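Notebook, evacuation loans project, November, late afternoon

Picked up where I left off with the Gourlay files. Gilmar dropped the last folder on my desk before lunch (thanks, Gilmar!) and I've been typing it in ever since. The short version: when a government flies its citizens out of a country that's falling apart, it sometimes hands them a promissory note at the gate, and we're trying to work out who ever pays it back and how long it takes.

Our test set is 50 notes, all from the Retau airlift. The standard amount was 1000 a head, kids included, which I had to read twice. People got 72 hours to decide, and then they signed on a clipboard in a hangar. Two of the notes have no signature at all, and I've put those in a separate tab until Thibault has looked at them.

Had a long phone call with Thibault Barbier about the wording. He worked the consular desk back then and says the clerks had two versions of the form going at once, the old one and the Wirkus one, and they just grabbed whichever pile was closer. So the repayment clause differs from page to page, and I can't lump them together the way I did last month. Redoing the columns tomorrow – it's dull but it has to be done. 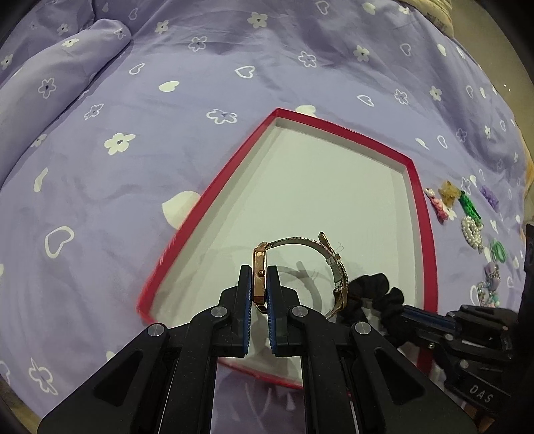 Could a family still get a passport while the loan was open?

Only a limited one, good for the trip home, and under the Wirkus form the full passport stayed on hold until a repayment plan was signed.

I want to check that against the old form too, because the clause on page 2 is worded so loosely that I can read it either way. Gilmar thinks it lets people renew as normal. I'm less sure, and I've written both readings in the margin.

Also ran the names through Hililus again. It still chokes on accents and splits double surnames into two people, so I fixed those by hand and saved a clean copy in the shared folder. Please don't overwrite it!

Still to do: ask Thibault for the blank forms, find out who kept the hangar sign-in sheets, and call the archive before they close for the holidays.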